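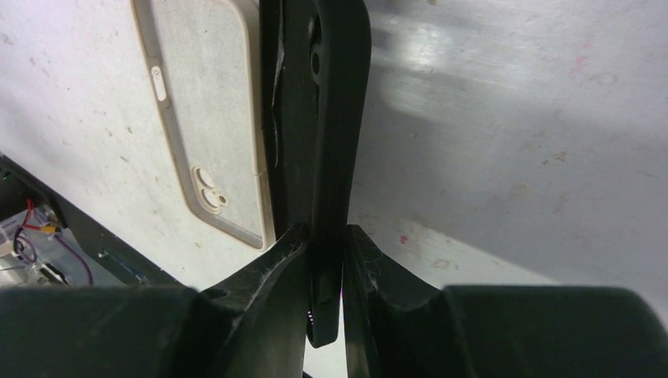

4.2 Sorting Small Plastic Parts

Figure 3. Wrist view during the Trotari sorting task, with a long dark piece held between the two fingers and a beige phone case lying on the work surface.

The Trotari set contains 2,869 attempts at shop-floor sorting. Each attempt begins with 2 parts on the table and ends when both are in their bins or the time limit is reached. We held out 400 attempts for testing. Thin parts remain harder than thick ones, and most failures occur at the first grasp. On this evidence, the Bedatska controller is not yet ready for unattended bench work. Section 4.3 repeats the test with household items.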